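Going back to school at an age I won't mention

I have been putting off writing this post since December, partly out of laziness and partly because I wasn't sure I would still be enrolled by the time anyone read it. Well, I am! Eight weeks into the evening program at Edusmont College, and I have a student card with a terrible photo on it and a bag that hurts my shoulder.

For those of you who only come by for the soup recipes, I should back up a little. I left college with three courses to go. There was a job, then a move, then a baby, and after that it became one of those things I said at parties ("oh, I nearly finished") until I stopped saying it. Then last fall a letter came from the registrar's office, sent to everyone who had left within sight of a degree, and it said the school would waive the $500 readmission fee for anyone who came back by spring. I put it on the fridge under the pizza magnet. It stayed there so long that the corner curled.

What finally moved me was the old library, of all things. I had gone in to return a book for my daughter, and the smell of the place got me right in the chest, that mix of floor wax and radiators. I sat down in a chair by the window on the second floor and stayed for an hour, reading nothing. The next morning I called the office, and a very patient woman walked me through the forms while I hunted for my glasses.

So now I take a history seminar two evenings a week, in the Clidska building, which went up long after my time and which I still can't find my way out of. My classmates are kind to me. They are also quick, my goodness, they are quick, and they type the whole time the professor is talking, while I sit there with my pen and my yellow pad like somebody taking down a court case. The professor is younger than I am and wears the same green sweater most weeks. He has a way of waiting after he asks a question, just waiting, quite comfortable, until one of us can't stand it anymore and speaks. It is usually me.

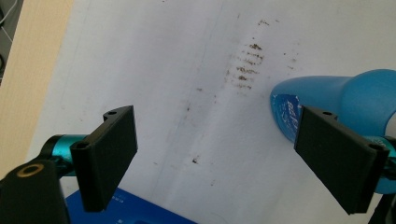
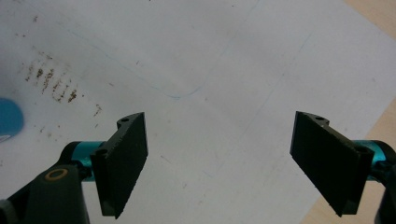
The reading is the hard part. We had 600 pages before the first paper was due, and I did it at the kitchen table after supper with the dishwasher going, and some nights I read the same page over and over and then went to bed. The paper came back with a good many notes in the margin and a grade I'm not going to share, except to say that I have kept it in the drawer with the birthday cards.

One practical thing, in case any of you are thinking of doing this too. Ask for your old transcript early, and ask for it in writing. Mine took ages, and two of my credits had been filed under a course number that no longer exists, so I had to go back and forth between two offices on opposite ends of campus in the rain. Bring a snack. The coffee cart outside the Heo lecture hall closes before the evening classes let out, and I have complained about it on the comment card.

I have the second paper to start tonight, on town schools and who paid for them, and my daughter has promised to show me how to do the footnotes properly.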